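ホーム　検索　通知　リスト　プロフィール

スレッド
Santeri Kiiskinen

日本に来てから味噌を自分で作っています。今年の冬で三回目です。フィンランド人が味噌の話を書くのは少し恥ずかしいですが、日本語の練習も兼ねて、分かったことを順番に書いてみます。長いです。間違った日本語があったら、やさしく教えてください。
返信 14　リポスト 38　いいね 303

まず、私が作っているのは米味噌です。材料は大豆と米麹と塩だけです。最初の年は本を三冊読んで、三冊とも塩の量が違っていたので、とても困りました。読めば読むほど、どれが正しいか分からなくなりました。

結局、近所の麹屋さんに直接聞きに行きました。日本語で質問を紙に書いて、それを見ながら話しました。お店の人は紙を全部読んでくれて、「塩は全体の重さの十二パーセントくらいから始めたら」と言いました。私は今でもその数字を守っています。

減塩の作り方もたくさんありますが、初めての人にはすすめません。塩が少ないとカビが出やすいし、酸っぱくなることもあるそうです。私は減塩は一度もやっていません。慎重な性格なので、たぶんこれからもやりません。
返信 6　リポスト 9　いいね 100

大豆は一晩では足りないと思います。冬の水は冷たいので、十八時間ぐらい浸けています。豆を一つ割ってみて、真ん中にすき間や固い部分が残っていたら、まだ早いです。この「割ってみる」という方法は Kaede Sakai さんに教えてもらいました。

ゆでる時間は、私の鍋で四時間です。圧力鍋を使う人はもっと短いです。親指と小指ではさんで、力を入れなくてもつぶれたら火を止めます。どうして親指と人差し指ではないのかと最初は思いましたが、やってみたら意味が分かりました。人差し指だと力が強すぎて、固い豆もつぶれてしまいます。

ゆでている間、台所が豆の匂いでいっぱいになります。日本の友だちは「おばあちゃんの家の匂い」と言いました。私のおばあちゃんの家はコーヒーとディルの匂いだったので、同じ気持ちにはなれません。でも、この匂いは好きになりました。

つぶす作業がいちばん疲れます。厚いビニール袋に入れて足で踏む人もいますし、フードプロセッサーを使う人もいます。私はマッシャーです。少し粒が残っているほうが、味噌汁にしたときに楽しいです。
返信 11　リポスト 4　いいね 87
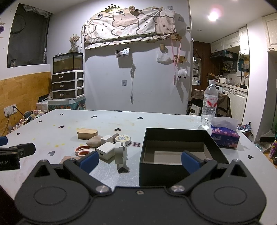 麹と塩は、いつ混ぜればいいですか。

豆をつぶす前に、麹と塩だけを先に混ぜておきます。これを「塩切り」と言います。つぶした豆は、手で触って温かいと感じるくらいまで冷めてから合わせます。熱いままだと麹の働きが弱くなるそうです。

「塩切り」という言葉は辞書で引いても、私の小さい辞書には出ていませんでした。塩を切るのだと思って、包丁を用意した年もあります。本当の話です。
返信 22　リポスト 51　いいね 738

固さについて。「耳たぶの固さ」と本に書いてあります。日本の料理の本は耳たぶが大好きですね。パンも団子も味噌も耳たぶです。私は自分の耳を触りながら作っていましたが、手に豆がついているので、耳も豆だらけになりました。今は先に触って、固さを覚えてから始めます。

固すぎるときは、豆のゆで汁を少し足します。ゆで汁は捨てないで、コップ一杯だけ取っておいてください。一年目に私は全部流してしまって、仕方なくお湯を足しました。その年の味噌は少し水っぽかったですが、ゆで汁のせいかどうかは分かりません。

次は丸めて団子にして、容器に詰めます。空気が入らないように、と必ず書いてあります。団子を容器に投げる人が多いです。私も投げましたが、一つ外れて床に落ちました。今は静かに置いて、こぶしで押しています。遅いですが安心です。

容器は、私はホーローを使っています。蓋つきで、白いものです。陶器のかめにも憧れますが、アパートの五階まで持って上がることを考えて、やめました。プラスチックの樽も軽くていいと思います。詰める前に焼酎でふいておきます。

表面を平らにして、縁のところに塩を少し多めに振って、ラップをぴったりつけます。その上に重しを置きます。重しは買わないで、袋に入れた塩を載せています。あとでその塩も料理に使えるので、むだになりません。
返信 8　リポスト 17　いいね 94

置く場所は、日が当たらなくて、風が少し通るところです。私の家では玄関の靴箱の横です。お客さんは最初にそれを見て「これは何ですか」と聞きます。味噌ですと答えると、だいたい靴を脱ぐのを忘れて話が始まります。

夏になると、上に茶色い液がたまります。これは「たまり」です。初めて見たときは腐ったと思って、夜中に Matěj Štefanec にメッセージを送りました。彼はチェコ人で、私より四年長く味噌を作っています。返事は「なめてみて」だけでした。なめたら、とてもおいしかったです。

カビの話もします。二年目は白いカビが出ました。スプーンで周りごと少し厚めに取って、焼酎でふいて、新しいラップにしました。下の味噌は普通の匂いでした。ただ、私は専門家ではないので、黒や赤の広いカビが出て心配なときは、詳しい人に聞いてください。

天地返し（上と下を混ぜ替えること）は、する人としない人がいます。Lanying Xu さんは毎年七月にします。私は一年目にして、二年目はしませんでした。味の違いは、正直に言って分かりませんでした。今年も、しないつもりです。
返信 19　リポスト 6　いいね 72

一年目の味噌は、十か月で開けました。色は薄くて、少し塩がとがっている味でした。がっかりして半分を冷蔵庫の奥に入れて、忘れていました。次の年に見つけて食べたら、丸い味になっていました。「丸い味」という言い方も、そのとき初めて意味が分かりました。

使い方は味噌汁だけではありません。バターと混ぜて、ゆでたじゃがいもに載せるのが私はいちばん好きです。フィンランドの母にも作り方を送りました。母は味噌を「茶色いペースト」と呼びますが、毎回、次はいつ送るのかと聞きます。

Oluwaseun Balogun さんは、私の味噌を肉の煮込みに入れてくれました。唐辛子がたくさん入っていて、私は涙が出ましたが、味噌の味はちゃんと後ろにいました。「後ろにいる」は変な日本語でしょうか。ほかの言い方を知りたいです。

麹は、いつもの麹屋さんが十二月の終わりで予約を締め切りました。迷っている方は、お近くのお店に早めに聞いたほうがいいと思います。乾燥の麹なら一年中スーパーでも買えます。乾燥のときは、袋に書いてある水の量を見てください。種類によって少し違います。

質問が来たので、ここに足します。大豆の種類ですが、私は北海道の「とよまさり」を使っています。白くて大きい豆です。一度だけ青大豆でも作りました。きれいな緑を期待していましたが、熟成したら普通の茶色になりました。

もう一つの質問。マンションでも匂いは大丈夫か。私の家では、蓋を閉めていれば気になりません。開けるときだけ、玄関がしばらく味噌の匂いになります。隣の方には、できた味噌を小さい瓶で渡しています。去年は瓶にゆずを入れて返してくれました。
返信 5　リポスト 3　いいね 66

今年は豆を二キロにするか、三キロにするか、まだ決めていません。三キロだと鍋が足りないので、二回に分けてゆでることになります。麹はもう冷蔵庫にあります。週末に作ったら、続きを書きます。

追記：「塩分十二パーセント」は、できあがり全体の重さに対してです。豆の重さに対してではありません。書き方が分かりにくくて、すみませんでした。
返信 2　リポスト 1　いいね 41

返信をさらに表示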